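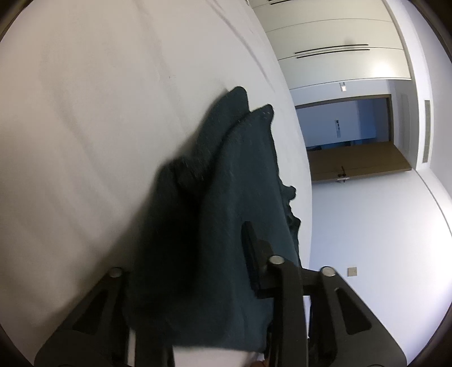
News > Spring issue > Around the house

Linen month is back, and the swap shelf is open again

March is when the Borkowska Street sewing room turns its attention to household linen, and I have been looking forward to it since the first cold snap! If you came last spring you know how it goes. You bring the sheets you have stopped using, the pillowcases with no partner, the tablecloth with the gravy stain from a holiday dinner, and you go home with something mended, something swapped, or a bag of very good cleaning rags.

The big change this year is the mending table. We now have 15 places at each session instead of 6, thanks to the move into the larger room on the Boncombe side of the building. The light is so much better in there, and there is finally enough floor to lay a double sheet out flat and find the thin patches before you start cutting. Bring your own scissors if you are fond of them. Thread, pins and needles are all provided.

We are starting with the old sides-to-middle method, and if you have never tried it you are in for a treat. A sheet wears out down the center, where people sleep, while the edges stay nearly new. So you cut it in half lengthwise, bring the two outer edges together and join them in a flat seam, then hem the worn sides. My grandmother did this with every sheet in the house and I slept on that seam for years without once noticing it. It takes an evening by machine, or two or three by hand if you like to talk while you sew (most of us do).

After that we move on to elastic. Fitted sheets go slack at the corners long before the cotton gives up, and replacing the elastic is much easier than people expect. Unpick a small opening in the casing, pin the new elastic to the end of the old one, and pull it through. The first one is fiddly. By the second you will be doing the neighbors' too.

A word on washing, because the question came up all through last year's sessions. Please wash and dry everything before you bring it, mending and swaps alike, and go easy on the fabric softener. It leaves a coating that makes cotton slippery under the needle, and towels treated with it stop soaking things up. Half a cup of plain white vinegar in the rinse works well on towels – the smell goes as they dry, and please never mix it with bleach.

The swap shelf filled up fast last time, with about 100 pieces going through it before we closed. Flat sheets, duvet covers, napkins and curtains are all welcome. We can't take pillows or mattress pads. Anything too far gone for the shelf goes in the rag bin, and I do mean anything, as the bike repair people at Nomarer will happily take every scrap of old cotton we can give them.

Sessions start at 7 in the evening and run until the kettle is empty. There's a sign-up sheet by the front desk, or you can just turn up and take your chances on a seat. If you own a sewing machine that is light enough to carry, please think about bringing it along – we have four that work and one that works when it feels like it.

22 shares | 6 comments

Related items
Seed potatoes: collection times at Vornenine
How to darn a heel that won't rub
Nomarer bike repair evenings, spring hours
Boncombe room: new booking form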